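In Defense of the Office Couch Pile

5 March 2018

Quick one today because I have a deadline and a cold. But this has been bugging me since January.

Somebody put up a sign in our break room. Laminated. "THE COUCH IS NOT A CLOSET." All caps, a little drawing of a coat with a line through it. And everybody nodded, and I nodded too, and then I went home and got mad about it.

The couch is a closet. Of course it is. Every couch in every shared kitchen I've ever worked near has been a closet. Sweaters, scarves, the shirt you changed out of before a meeting, the dish towel that was on its way someplace. You put it down for a minute. It stays for a week. People act like this is some kind of moral collapse.

I've worked in three buildings with a kitchen like ours. The old Lallerum place, the Wimard annex, and now the second floor at Stundau. Same thing in all of them. A fridge, a long counter, a table, something soft to sit on. And on the soft thing – cloth. Always cloth.

Now the people who write signs think the answer is hooks. Or hangers. We got hangers! Around 200 of them, came in a box with the Stundau order, because apparently you can't order a normal amount of hangers. Most are still in the box. A hanger is a fine thing if you have a rod, and a reason to walk to the rod. Between the fridge and the coffee I have neither.

What I'd like people to do is look at the thing they're complaining about. Really look. One rumpled piece of white cloth on a teal couch. A kitchen with the microwave and the coffee machine up on the counter, yellow chairs by the round table. Is this the end of civilization? I don't think so. 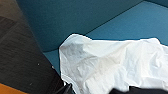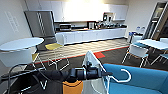

What a sign is for

My theory is signs like ours are never about the couch. They're about the person who got there at 16 minutes past noon and wanted to sit and couldn't be bothered to move a shirt. Which, fine. Moving somebody's shirt is weird. You don't know if it's clean. You pick it up with two fingers like it's a dead bird. I get it.

But then say that. Say "please don't make me touch your shirt." I'd respect that sign. I'd probably even follow it.

Instead we get the closet thing, and the closet thing is just wrong. A closet is where clothes go when you're done with them. The couch is where they go when you're in the middle. You're going to need that sweater at three when the air kicks on. Putting it away and getting it out again is two trips for nothing, and you'll leave your coffee someplace on one of them.

I will give the sign people this much. Wet stuff, no. Gym stuff, absolutley not. And if a thing has been there so long that folks have started sitting around it, like it's a coworker, okay, take it home. At Wimard there was a gray cardigan that outlasted two managers. That was too long. I think about that cardigan a lot.

Also the table. Tables are different. I eat there. If I find a sock on the table I'm going to put up my own sign and it will not be laminated, it will be angry and in pen.

My mother folded everything. Everything. Dish towels in thirds, then in half. She would have hated our couch, and she'd have been folding your shirt before you got back from the bathroom. Maybe that's the real fix. If a pile bothers you that much, fold it. Takes ten seconds. Leave it on the arm and sit down. Folded cloth on a couch looks like somebody meant it, and no one ever wrote a sign about that.

The Chong catalog has a bench with a lid, by the way, you lift the seat and throw stuff in. Somebody circled it and left it by the coffee. I'm against it. Whatever goes in there is never coming out, and you'd have to get everybody off the seat to even check.

So leave the couch alone. Take the sign down, or at least fix it. Say which stuff and how long. End of the day seems fair to me, end of the week if its a sweater.

Anyway I have to go, my scarf is up there.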